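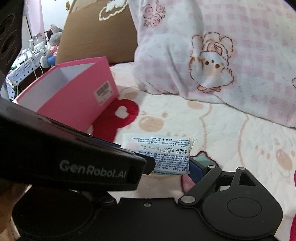
Do single-packet sanitary wipes really last until the date on them?

Zarine
Posted December 30, 2022

I keep small packets of wipes in the bedside drawer, my travel bag and the car. My sister-in-law swears by them and talked me into a box of 700 back in September, which I now think was silly. The label gives a use-by date years off. I have a hard time believing a bit of wet cloth in thin plastic stays wet that long. A few I opened last week were close to dry, and they were nowhere near their date. Is the date just made up? And is there any way to tell a dud without tearing it open?

Boros
Dates are fine. Yours got hot in the car. Keep them in the house.

Enikő Somogyi
I wouldn't be so quick to blame the car, though it doesn't help. The date assumes the seal holds, and on cheap singles the seal is the weak spot. Look at the crimped ends. If one is creased across or ragged, I'd use that packet first, whatever is stamped on it. Then press the middle gently with a thumb. A good one feels heavy and slides a little inside. A dry one feels like folded paper. It isn't a perfect test, and I've been wrong with it.

Also check which date you are reading. Some packets carry a production batch and a use-by date close together, and if the print is in a language you don't read it is easy to mix them up. A phone translator usually manages it if you turn the packet the right way up and hold it flat.

For storage I use an old cookie tin with a tight lid, 10 or so packets upstairs and the rest in a closet. Don't put a rubber band around them — it bends the ends. I can't prove the tin does anything, but I get fewer dry ones than I did with the drawer.

As for adding water to a dried-out wipe, people suggest it all the time. You get a damp cloth. Whatever was in the liquid may not be there in the right amount anymore, so I'd wipe a shelf with it and leave my hands out of it.

Ernő Virág
Bought the big box too, once. Gave half away. Soap works.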